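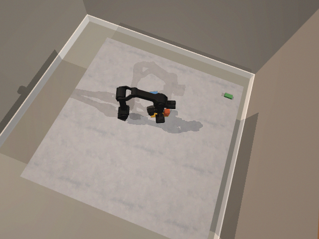 Planning and buying your first arm cell

Frequently asked questions

Do I need to buy an arm before I can start?
No. Most customers begin with a simulated cell in Clikbridge, where the arm, gripper, mat and walls are modeled first. You can try block-sorting tasks there and change the layout before ordering anything.

How much floor should I plan for?
More than the arm itself takes up. Leave open mat on all sides and decide early how far out parts may lie. A block close to the wall may be out of reach of the arm you had in mind.

Should I budget for walls?
Yes. Low walls keep small parts on the mat. They are a separate line on the quote, as is the mat.

What does the planning package cost?
A Clikbridge seat is $99 a month. The first 22 days are free. Seats can be canceled at any time.

Which gripper should I choose?
For cubes and small blocks, the Jelley two-finger gripper is enough. Ask us about the Lobo if your parts are soft or very thin.

How long is delivery?
Arms ship from Burnness in 13 working days. Orders placed after 26th December ship in January.

Can I change the order after simulation?
Yes, until the deposit is paid. After that, only the gripper and the walls can be changed.

Who do I contact for a quote?
Write to Natanael Araújo in sales. Include your part sizes, the mat size and the power supply at your site.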